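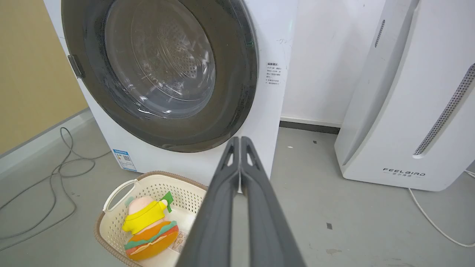
Chapter 2
Water and Cloth

Cloth gets dirty in two ways. Some dirt comes from outside, such as dust, mud, soot and food. The rest comes from the body, mostly as sweat, skin oil and dead skin. A shirt worn for one day in an office may look clean and still hold a fair amount of the second kind. Removing either kind takes four things: water, heat, movement and a cleaning agent. If there is less of one, there must be more of another. A person scrubbing a collar by hand in cold water is making up for the missing heat with movement. In a front-loading washer the movement comes from the drum. Its steel wall is covered with small holes, and curved ridges stand up from the surface. The holes let water pass in and out, and the ridges lift the cloth so that it falls back on itself as the drum turns. This chapter looks at the first of the four, water, and at what it can and cannot do without help.

What you will study

By the end of the chapter you should be able to explain why water wets some fabrics easily and others poorly, describe the effect of hard water on soap, tell the difference between soap and detergent, and carry out a simple test for hardness. You will need the terms fiber, yarn and finish from Chapter 1. If you are unsure of any of them, go back to the list at the end of that chapter before you go on.

2.1 How water wets a fabric

Water molecules attract one another strongly. At the surface of a drop there are no water molecules above to pull on, so those at the surface are drawn inward and sideways. The result is surface tension. It is the reason a drop of rain on a waxed jacket sits up as a bead.

Before water can carry dirt away, it has to get between the fibers. How easily it does this depends on the fiber and on what has been put on it. Cotton and linen take up water readily. Their fibers contain many chemical groups that attract water, and the fibers swell as they become wet. Wool behaves in a less simple way. The outside of the fiber sheds water, but the inside absorbs a good deal of it, so a wool sweater may resist a light rain and then become very heavy in a long one. Polyester takes up very little. Most of the water in a wet polyester shirt is held between the fibers, and the shirt dries quickly for that reason.

New cotton towels are often slow to absorb. They have usually been given a softening finish at the mill, and the finish coats the fibers. A few washes remove most of it.

2.2 Hard and soft water

Rain is close to pure when it falls. As it moves through soil and rock it dissolves small amounts of minerals, mainly compounds of calcium and magnesium. Water with a lot of these is called hard. Water with little of them is called soft. Areas that sit on limestone or chalk usually have hard water, while areas on granite usually have soft.

Hard water is safe to drink, and some people prefer its taste. In the laundry it causes trouble. Calcium and magnesium combine with soap to form a gray, sticky solid known as soap scum. The scum settles on cloth, where it makes whites look dull and towels feel stiff. It also uses up soap. None of the soap that has turned to scum is available for cleaning, so a household with hard water must add more to get the same result.

When hard water is heated, part of the calcium comes out as scale, the chalky crust found inside kettles. Scale on a heating element slows the passage of heat into the water.

Case study: the Căpraru laundry

Bogdan Lungu ran a small laundry in Căpraru that washed tablecloths and napkins for restaurants. In May he moved the business from the old building, which used stored rainwater, to a new one supplied by a well. He kept the same soap and the same amounts. Within weeks, customers complained that the napkins were gray and scratchy. Lungu tried a longer wash, and then hotter water. Neither helped much. A test of the well water showed that it was very hard. He had a softener fitted and changed from soap to a detergent, and the complaints stopped.

Think about these points as you read the next section. Why did the longer wash fail? Which of Lungu's two changes would have made more difference alone?

Activity 2A: Testing for hardness

Pour 100 milliliters of tap water into a clear bottle with a lid. Add 20 drops of liquid soap, not dish detergent. Close the bottle and shake it well, then let it stand. Do the same with distilled water in a second bottle. Compare the height of the foam and the clearness of the water beneath it. Record both in your notebook.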